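Subject: Re: [lab-equipment] Gripper fingers and second wrist camera, budget for May
From: Tahsin Mridha
To: lab-equipment list

Dear Chathurika, dear all,

Thank you for the list. I answer below your lines.

Chathurika Selvanayagam wrote:
> We have to send the order plan before the end of May. At present I have
> 3 sets of fingers, one spare wrist camera and the new table mat.
> The limit is still 1000 for everything under "small parts".
> Can somebody from the bench tell me if the fingers are really needed
> now, or if they can wait for the next round?
> Also Imtiaz asked if we should change to the soft type from Husteo.

For the fingers, I would like to keep them in this round, but two sets are enough. The right one has scuffs on the upper edge and a rough patch along the rim. The left one I would still use. They are sold only in pairs, so we must buy both sides anyway.
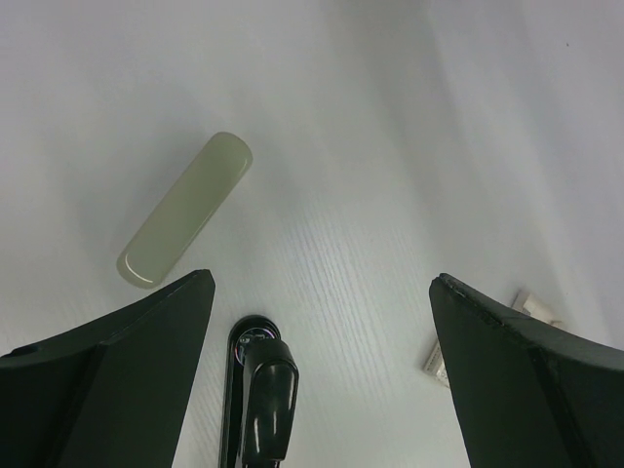 Manipulation Bench Group, Ukum Building

The green cylinder is the type of object I worry about. It has rounded ends and a smooth surface, and with hard fingers we must come to it at a good angle or it rolls. The soft type from Husteo may be better for this, but I have not tested it and I don't want to promise. Their delivery time is 26 working days, and Kutby delivers the hard type in 20. If we order the soft ones, please order only one pair for trial.

About the camera: I agree with the spare. If the one we have at the wrist stops working, the whole bench stops too, and we lose more than the price of the part. Please ask Siddiqui for the same model with the same bracket. Last year we received a different bracket and Anjana had to make the calibration again from zero.

The table mat I would move to the next round. We can work on the white table top as it is now. Iresha has a different opinion because of the reflections, so maybe she can write to the list before you close the plan.

One question from my side: does the limit of 1000 include shipping? In the old form it was a separate line, and in the new form I could not find it.

Best regards,
Tahsin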